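The Long, Happy Life of a Good Sweater

Along one river valley, a town that once made knitwear has found a second calling in keeping it going

By Carys Bellis

The first thing I learned in Wetau is that you never hang a sweater. I learned it within two minutes of getting off the bus, from a woman at the stop who had spotted the wire hanger poking out of my tote bag. She didn't introduce herself. She took one look, said "Fold it, honey," and went back to her crossword.

I had come to find out why people drive for hours to get a cardigan fixed in a town with one traffic light. I stayed six days longer than I planned to, and I came home with a darning needle in my coat pocket and a lot of opinions about elbows. 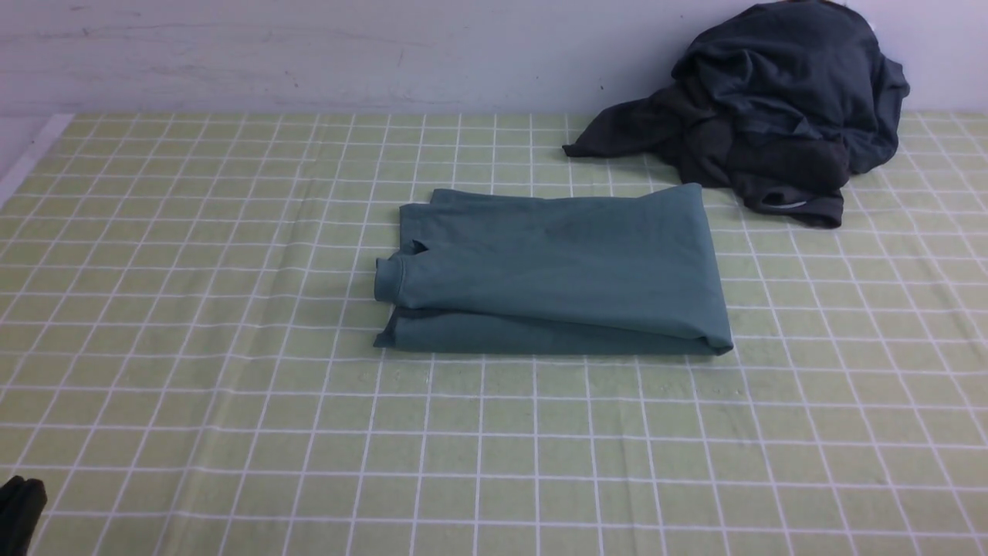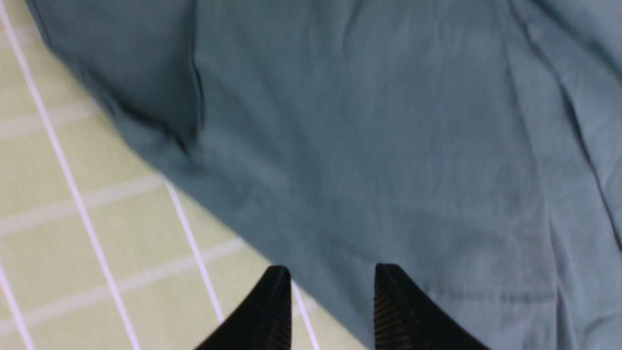 Soft teal fabric, with folds in it.

Wetau sits where the valley narrows, and for most of a century it lived off its knitting mill, Grenmont. The mill made plain things and made them well: crewnecks, school cardigans, long underwear, a heavy zip-front jacket that every dairy farmer within a day's drive seems to have owned. At its peak there were 1,807 people on the payroll. When the last shift ended, the machines were sold off and the building sat dark for years, with pigeons going in and out through the top-floor windows.

What stayed behind was the know-how. You can sell a knitting machine, but the woman who ran it for thirty years still lives on Cooper Street, and she can look at a hole in your sleeve and tell you whether it came from a moth, a nail or a nervous habit. (Mine was a nervous habit. I chew my cuffs. She was right, and I was a little embarrassed!)

Oda is the shop that grew out of all this. It takes up the old pay office at the front of the mill, a long room with high windows and a floor that slopes enough to send a dropped bobbin all the way to the door. It began as two former menders with a card table and a lamp. Now there's a waiting list, and last year 3,929 pieces of clothing came through for repair, a figure written in marker on the wall above the kettle. Sweaters make up most of it, but I also saw a baby blanket, a pair of hockey socks and a knitted cover for a hot water bottle that had been mended so often there was hardly any of the first yarn left.

I asked if I could sit and watch for a morning, and I was handed a needle instead.

Darning is weaving, really. You lay down a row of threads in one direction across the hole, then you go back over and under them in the other direction until you have a tiny patch of cloth where there used to be air. It sounds simple and it is simple, and my first one looked like a squashed spider. My second was better. By the fourth I had stopped holding my breath, and I looked up and the whole morning had gone by and my tea had a skin on it.

What I hadn't expected was how much there is to know before the needle comes out at all. Is the yarn tired everywhere, or did it just get unlucky in one spot? A hole in strong fabric is an easy fix. A hole in thin fabric will pull open again right beside the patch, so you have to work well out into the good stitches, sometimes an inch on each side. The menders hold a sleeve up to the window and look through it before they say a word about price. Thin places show up as little patches of daylight. I have since done this with everything I own and I can't recommend it if you're feeling fragile.

Then there's the matter of color. One camp at Oda likes a mend you can't find. They keep drawers and drawers of mill-end yarn, sorted by shade, and will spend ten minutes choosing between two grays that looked identical to me until I was marched over to the window. The other camp likes a mend you can see from across the street, a bright orange square on a navy elbow, and thinks the first camp is being fussy. They share a workbench and a radio. The radio is a bigger source of trouble than the yarn.

I fell for the bright ones. There's a green school cardigan in the shop window, not for sale, with patches in yellow and pink and a sort of tomato red, and it has more life in it than anything I've seen on a store rack in years. It has been through four brothers and a cousin, and you can more or less read the family in it: the big one who burst the seams, the one who slid into every base on his forearms.

Across the river is Predus, a different operation altogether, and just as much fun. Where Oda mends, Predus unravels. Sweaters that are past saving go there to be taken apart, and the yarn is wound off, washed and knitted into something new. The trick is in the seams. A garment that was knitted in shaped pieces and then sewn together will come undone in one long, crinkly, wonderful strand. A garment that was cut from a big sheet of knitted cloth and stitched up on a serger will give you a heap of short bits, one for every row. You can tell which is which by turning it inside out and looking along the side seam. If the edge is neat and chained, like a braid, you're in luck. If it's bound up in a zigzag of thin thread, put it back.

I spent a whole afternoon at Predus pulling a man's brown pullover to pieces, and I don't think I've enjoyed anything so much since I was nine. You find the right end, you tug, and it just goes. Row after row, back and forth, with a little purring sound. The yarn comes off with all its kinks in it, like instant noodles, and then it gets wound into loops, dipped in lukewarm water and hung with a small weight until it relaxes. One good pullover makes a hat, a pair of mittens and enough left over for a few dozen darns, and the darns, of course, go back across the bridge to Oda.

On Monday evenings the two shops open the pay office to whoever wants to come, and up to 60 people do, which is a lot of elbows in one long room. They bring their own lamps. Teenagers come, mostly for jeans. A trucker who stops in when his route allows was working on a pair of gloves the size of oven mitts. Somebody always brings a sheet cake. I sat between a retired school nurse and a boy who was putting a new heel in his grandfather's sock, and we got talking about whether it's worth it, all this time on a thing you could replace for the price of lunch.

The nurse thought the question was the wrong way around. She'd been wearing the same gray cardigan for most of her working life, and she liked it better than any she could buy, so why would she want a different one? The boy said he just liked doing it. He'd tried guitar first.

I asked everybody I met for advice to bring home, and some of it agreed. Wash wool less often than you think you should, and air it more. Dry it flat on a towel. Fix a hole while it's still the size of a lentil. Don't use sewing thread on a sweater, as it's stronger than the wool around it and will saw its way through. Save the little packet of spare yarn that comes pinned to the label, and write on it what it belongs to, or you'll end up like me with a jar of mystery strands. And fold, always. Arms in, bottom up, heavy ones at the foot of the pile. The hanger I arrived with is in a trash can outside the bus station.

On my last morning I took my chewed cuff into Oda to be looked over. I had mended it myself the night before, in a blue that doesn't match at all. The woman from Cooper Street held it to the window, turned it over, ran her thumb across the back and asked who had taught me. I said she had. She said in that case it would do, and that I should come back in the fall, when the farmers bring in their jackets and they can use another pair of hands.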